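Adding a grasp retry to your picking loop without making everything worse

Most picking loops start life as a straight line. Look at the bin, choose a grasp, move, close, lift, drop, go back to the top. The line works beautifully until a grasp misses, at which point the arm carries a handful of air to the drop-off, releases it with great ceremony and reports success.

This page covers the fix we use in Jekska, our small Python layer that sits between the grasp planner and the arm controller. You can do the same in whatever you have. You'll need a planner that returns a ranked list of grasps, a gripper that reports its opening width, and some way of stopping the arm that doesn't involve shouting.

Before you start

Get the straight-line version running first. I mean properly running, at reduced speed, with your safety stop tested by the person who will be standing next to it. A retry is a piece of code that makes a robot do the thing that just went wrong again, so you want to be sure what the thing was.

Check too that your planner really does give you a list. Ours is called Owusu, and for the best part of a year we used only the first answer it gave and threw the rest away. If yours returns a single grasp, look for a setting with a name like max_candidates before you write anything yourself.

Step 1: Decide what a miss looks like

After closing, read the finger width. If the fingers have closed all the way, you're holding nothing. If they stopped early, you're holding something, though I'd be careful about saying what.

Thin things spoil this. The rim of a plastic bowl is only a couple of millimetres of wall, and a lazy threshold will call it empty every time. Set yours by closing the gripper on nothing, noting the width, then closing it on the thinnest item you own. Put the threshold between the two. In Jekska the setting lives in grasp.yaml:

empty_width_mm: 2
settle_ms: 150
check_after_lift: true

Leave check_after_lift on. It reads the width a second time once the arm has reached the top of its lift, which catches the items that come along for the first few centimetres and then think better of it.

Step 2: Give each failure a name

Our first version had one failure, called FAILED. It was concise and told us nothing. There are three now:

MISSED - fingers closed fully, nothing held
SLIPPED - width was fine after closing, empty after the lift
BLOCKED - the arm stopped on contact before it reached the grasp pose

They need different treatment. A miss usually means the pose was off, so the next candidate is worth a go. A slip means the pose was nearly right and the grip was poor. A block means something is in the way that the planner doesn't know about, and trying again from the same angle is how you end up buying fingers.

Step 3: Write the retry

The core of it is short:

def pick(bin_view, limit=3):
 tried = []
 while len(tried) < limit:
 grasp = next_candidate(bin_view, avoid=tried)
 if grasp is None:
 return "NO_GRASP"
 result = attempt(grasp)
 if result == "HELD":
 return result
 tried.append(grasp)
 retreat()
 if result == "BLOCKED":
 return result
 bin_view = look_again()
 return "GAVE_UP"

Two lines matter more than they appear to. The first is retreat(), which opens the fingers and goes straight up to a known safe height. Don't let the arm travel sideways until it's there. Bins have walls, and the planner's opinion of where the walls are may differ from the walls'.

The second is look_again(). A failed grasp nearly always moves something. If you retry on the old view you'll be picking with great precision from a bin that no longer exists.

Step 4: Stop it trying the same grasp forever

Once you look again, the planner starts from scratch, and planners are stubborn. It will hand you back its favourite, shifted by a hair, and your avoid list won't recognise it.

So compare by distance. We treat two grasps as the same if their centres are within 6 mm and their approach angles are close. Ewurabena Ofori wrote that check after leaving a run going on a Sunday and coming back to a log with 2295 attempts in it, every one of them at the same cup. The cup was fine. The log was not much fun to read.

If an item has been nudged further than that, the new grasp counts as new, and that's what you want.

Step 5: Test it on awkward things

Resist the urge to test on foam cubes. Foam cubes will tell you that you're a genius. Put in things with thin rims, things you can partly see through, things that have a preferred way of lying down, and at least one item with a cord on it, which will turn up in your depth data as a rumour. 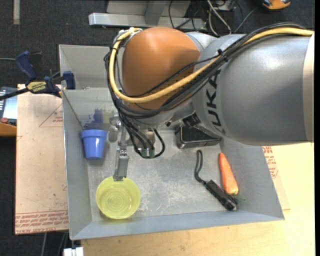 Run each item on its own first, then mix them. Keep the speed low and log the width at both checks, along with the failure name and which candidate you were on. If MISSED piles up on one item only, go back to your threshold. If it's spread across everything, suspect the camera calibration, and accept that your afternoon is gone.

It's also worth forcing each failure by hand. For MISSED, feed in a grasp with nothing under it. For SLIPPED, set the grip force too low and use something smooth. For BLOCKED, lower the contact limit until a gentle touch trips it - please don't test this one by putting the table in the way.

Step 6: Let it give up

GAVE_UP is a perfectly respectable return value. When it comes back, send the arm home, keep the last view and the list of tried grasps, and tell a human. Ours posts to Arkholm, our run log, and then waits.

We did try having it stir the bin and start over. Stirring is in the Fusutus branch if you're curious. It does shift things, mostly into the corners, where the gripper can't reach them at all.

Known problems

The width check can't tell one item from two. If you pick up a pair, it will say HELD and mean it.

Very soft items compress until they read as empty. Lower the grip force for those before you touch the threshold.

If look_again() returns before the arm has left the camera's view, the planner may suggest picking up the gripper. Add a short wait after retreat(), or mask the arm out of the view.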